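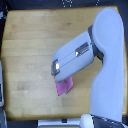

Re: [Lashari] Wiping down and re-oiling a butcher block top

Khurram Yousafzai wrote:

> I picked up a used butcher block table from a shop in Terkbridge that was closing down. The top is solid but it looks tired. There are pale patches where I think people put their cups and the rest is a sort of washed-out yellow. My brother says to sand the whole thing back to bare wood and start again. I would rather not do that in an apartment.
>
> Can I just oil over what is there? And what does everyone use to wipe theirs day to day? I have been using kitchen sponges and they seem to leave it streaky.
>
> Khurram

Hi Khurram,

I wouldn't sand it yet. Ours is the same kind of top, strips of light wood glued side by side with rounded corners, and it has never been sanded since we got it five years ago. It has scuffs and a few small specks and I have stopped worrying about those. The strips are all slightly different shades anyway, so small marks get lost.

First find out what is on it. Put a few drops of water in a spot you don't care about and leave them for 2 minutes. If the water sits up in beads there is still a sealed finish or a good amount of oil in there. If it goes dark and flat, the wood is thirsty and oil will help. If it is a hard varnish, oil will sit on top and stay sticky, so stop there and write back to the list.

For wiping, give up the sponges. They hold too much water. I changed to thin flat cloths, well wrung out, and the streaks went away.

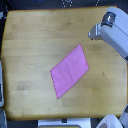
Pink cloth on our butcher block top.

I buy them in a bright color on purpose so they don't get mixed up with the dish towels. The oil never washes out completely, and you don't want it on your glasses. Wipe along the strips, never across. Then go over it again with a dry one.
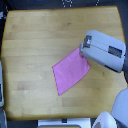
Oiling is the part where most people use too much. I use the Trindow board oil from the hardware store in Lastasville, but any food-safe mineral oil will do the same job. Pour a little on the cloth and not on the wood. Spread it thin, wait 3 hours, then wipe off whatever hasn't gone in. Do the outside edge as well. On ours the rim has a thin orange-brown border, darker than the planks, and I go light there because I don't want it any darker. The joints between the planks need a bit more attention, so I run a fingertip along them through the cloth.

You will probably need 2 coats the first time, with a night in between. After that I only do it when the top starts to look pale, and that tends to be in March when the heating has been on for months.

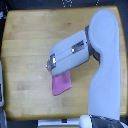
Pale patches may or may not go. If they are just dry wood, the first coat will take care of them. White rings from cups are a different problem and I have had mixed luck with those – a little oil left on overnight took out one and did nothing for the other. I left that one alone and it bothers me less than I expected.

One warning. If you end up with linseed or tung oil in place of mineral oil, don't ball up the used cloths and throw them in the trash. They can heat up by themselves and catch fire. Lay them out flat outdoors until they are stiff and check the can for how to dispose of them.

Let us know what the water test does. If it is varnish after all, there was a long thread here last winter about scrapers, and I can dig out the link.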